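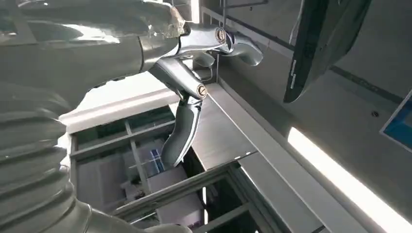

Figure 2. Soft reflections on a pale grey-white casing and bright highlights on polished metal under room lighting.

5. Does shine tell us anything about cleanliness?

The visual audit remains the main way of checking cleaning work in offices, clinics and schools. A supervisor walks through, looks at surfaces and fills in a form. The form we collected from the Candudlow site asks whether each surface is "bright and free of marks," and similar wording appears in the Rankin training manual. Both documents treat brightness as evidence that a surface has been cleaned. Neither gives a source for the claim, and our efforts to trace one led only to older manuals that repeat it.

There are good grounds for doubt before any data are collected. What a person sees as shine depends on the material, the lamp, the angle of view and whatever else in the room is being reflected. Painted or molded surfaces tend to spread their highlights over a wide area, while polished metal gathers them into small bright patches (Figure 2). An auditor who moves a step to the left may lose a highlight altogether. The cleaner has done nothing in the meantime, yet the score can change.

Gunn has argued in an unpublished note that trained auditors correct for these effects without being aware of it. This is possible. It is also very hard to test in the form he gives it, because any agreement between auditors is taken as proof of correction and any disagreement is put down to poor training. We preferred to ask a narrower question: if the same surface is shown under two kinds of lighting, does its cleanliness rating stay the same?

5.1 Rating task

We recruited 86 raters through the two sites described in Section 2. Some had audit experience and some had none. Each rater judged 70 surfaces, including door hardware, countertops, sink fittings, painted panels and plastic chair backs. Every surface was rated once under a diffuse ceiling light and once under a single directed lamp, with the order shuffled separately for each rater. Raters used a five-point scale running from "needs cleaning now" to "fully clean." They were asked to rate cleanliness only, and the word "shine" did not appear in the instructions.

All surfaces were prepared by Purves using the same wiping routine. A portion of them were then treated with Vestex, a spray finish sold to contractors on the promise that it "brings back the look of clean." Vestex contains no detergent and is not sold as a disinfectant. Its use in this trade seems to rest entirely on the assumption we set out to examine.

5.2 What the ratings show

Ratings moved with the lighting. Under the directed lamp, metal surfaces were scored as cleaner than under the ceiling light, and painted surfaces were scored as dirtier. The second result surprised us at first. Comments left by raters suggest that the directed lamp picked out brush marks and small dents in the paint, which many people read as grime. A typical comment on one panel was "streaky, someone missed this," although the panel had been through the same routine as all the others.

Treated surfaces were scored as cleaner than untreated ones of the same material. The gap was widest for plastic and close to nothing for metal. We caution against reading much into the metal result. Metal scores were already near the top of the scale, and there was little room for them to rise. A longer scale might have shown a difference, or might simply have added noise.

Experienced auditors agreed with one another somewhat more often than newcomers did. This is the finding that defenders of the visual audit are likely to quote, so its limits should be plain. Agreement is a statement about auditors. It says that people who have learned to look at surfaces in the same way report similar things. The experienced group was affected by lighting in the same direction as the newcomers, and we found no sign of the silent correction that Gunn describes.

5.3 Objections

Haugen, who read an early draft, objected that no working auditor judges a surface by sight alone. They run a finger along the ledge, smell the drain, and check whether the trash has been emptied. We accept this as a description of good practice. It does not describe the forms, which ask about appearance and leave no space for anything else. Nor does it fit the walk-throughs observed by Jakab at the Candudlow site, where auditors seldom touched a surface unless they already suspected a problem.

A second objection is that shine matters in its own right. Customers like it, and a dull lobby loses contracts. The contract manager at Weston put this to us with some force. We have no quarrel with a client who wishes to pay for gloss. Our complaint is with a score that measures gloss and is then filed, reported and argued over as hygiene.

A third objection is harder to answer. We did not measure contamination directly. It could be that, across ordinary buildings, dull surfaces do tend to be dirtier, and that a rough visual check is therefore better than none. Mowat takes this view and may be right. Our surfaces were deliberately prepared to the same standard, so the study cannot say how often looks and dirt go together in daily use. It can say only that looks are easily shifted when the cleaning has been held constant. A study of the kind Mowat would like to see needs swab samples taken alongside the audit by someone who has not seen the form, and the auditing firms we approached were unwilling to allow it.

Until such work is done, we would treat any rise in audit scores that follows a change of lamps or a new finishing product as unexplained. The scores from Rankin that we discuss in the next section fall into this group.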